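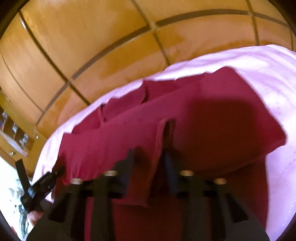
Dark red on pale pink: a garment spread out on a pale pink sheet.

Shop > Bedroom > Sheets > Diltby Everyday Sheet

Diltby Everyday Sheet in Faded Rose

We have been selling the Diltby sheet for long enough now that a good many of our customers are on their second or third set, and Faded Rose is the color they seem to come back for. It's a pale, quiet pink, a bit like the inside of a seashell, and it gets along with nearly everything. Honey-colored wood, white walls, an old brass bedstead, the plaid blanket your aunt gave you that you can't bring yourself to part with - we've seen it with all of those and liked it every time.

It is a plain cotton sheet, and we mean that as a compliment. There's no shine to it and no pattern. The cotton is combed and woven in a simple one-over, one-under weave (percale, if you like the proper name), which gives you that cool, crisp feeling when you first slide your feet in. It will crease. Any percale does, and if you want a bed that looks ironed all day long you would be happier with our Vamar sateen, which drapes more heavily and has a bit of a gleam. The Diltby looks like a bed that somebody sleeps in, with soft folds here and there, and we've grown very fond of that look over the years.

A word about the color

Pinks are tricky to show on a screen, and we'd love for you to be happy with what comes out of the package. In morning light Faded Rose is cooler and nearly gray in the folds. Under a warm lamp, or in a room with a lot of golden wood in it, it turns peachier. If you're matching it to curtains or a rug, please order a swatch first. They come in a plain envelope and you can keep them.

People ask whether a pink sheet makes a room look like a little girl's room, and we really don't think this one does! It's too soft and too dusty for that. Put something deep next to it, a wine red or a dark green or a chocolate brown, and it grows up very nicely indeed. We have a customer who uses it with the Buckley blanket in Claret, and she wrote us the nicest note saying her husband, who had been against the whole idea, had asked for a second set.

A bed is also a table

We started thinking differently about sheets when we noticed how much goes on on top of a bed that isn't sleeping. Laundry gets sorted there. Suitcases get packed there. Shirts are laid flat and folded there, mostly because there's no other surface in the house that's big enough and soft enough and the right height for your back (well, nearly the right height). So we wanted a sheet that stays put while you're leaning across it, and that's why the Diltby has elastic running the whole way around the hem and not only at the corners. You can drag a pile of sweaters from one side to the other and the sheet will mostly stay where you tucked it.

The plain color helps with folding too, funny as that may sound. A dark top shows up clearly against it, so you can see where the sleeves have gotten to and whether the hem is straight. Navy socks are another matter, and will still look exactly like black socks until you carry them over to the window.

One caution, and we say it with love: keep brand-new red or dark clothing off the sheet while it's damp. Dry is no trouble at all. Damp, a new dark dye can leave a mark on any light cotton, ours included, and we get a letter about it every so often.

Sizes and fit

The Faded Rose fitted sheet comes in twin, full, queen and king. The full and queen fit mattresses up to 38 cm deep, which takes care of most pillow-tops and leaves a little room for a thin topper. If your mattress is an older, flatter one, tuck the extra under at the foot and the elastic will hold it. King is cut to 2000 mm by 2000 mm, the European square, so please measure yours before ordering, as an American king is a different shape and will not be a good match. We put this in the March newsletter as well, but it bears repeating.

Flat sheets and pillowcases are sold separately. We used to sell everything as a set and were told, very politely and very often, that people wear out the bottom sheet long before they wear out the top one. Now you can buy whichever piece you need.

Washing

Wash it once before you use it, by itself or with other pale things. After that a warm wash is fine, and 60 degrees Celsius is the hottest we'd go, for when there's been a cold in the house or a dog on the bed. Skip the bleach, please, as it takes the pink out in patches. Fabric softener isn't needed and over time it gives the cotton a slightly waxy feel. Tumble dry on low, or hang it out on a line if you have one, folded over once and pegged along the hem.

It comes out of the dryer rumpled. Put it back on the bed while it's still a little warm, smooth it from the middle outward with both hands, and a lot of the rumpling will go. The rest goes in a night or two. You can iron it, too, and we know some of you do, with the radio on and a cup of tea going cold beside you.

What goes with it

The Buckley blanket in Claret or Moss is our own first choice. For pillowcases, try mixing a pair in Faded Rose with a pair of the Vamar in Cream - the difference in sheen is lovely up close. And if you are short of somewhere to keep the spares, the Rodberg underbed box holds two full changes of bedding with room left for a blanket, and slides out easily on bare floors. On carpet it needs a bit of a tug.

Ordering

Faded Rose is back in stock in all sizes from 17 April 2021. Sheets are sent folded in a cotton bag made from the same cloth, which is handy afterward for socks or for shoes in a suitcase. Unwashed sheets can be returned for an exchange or a refund. If you've washed it and something has gone wrong with the stitching or the elastic, write to us anyway and tell us what happened, and we'll see what we can do.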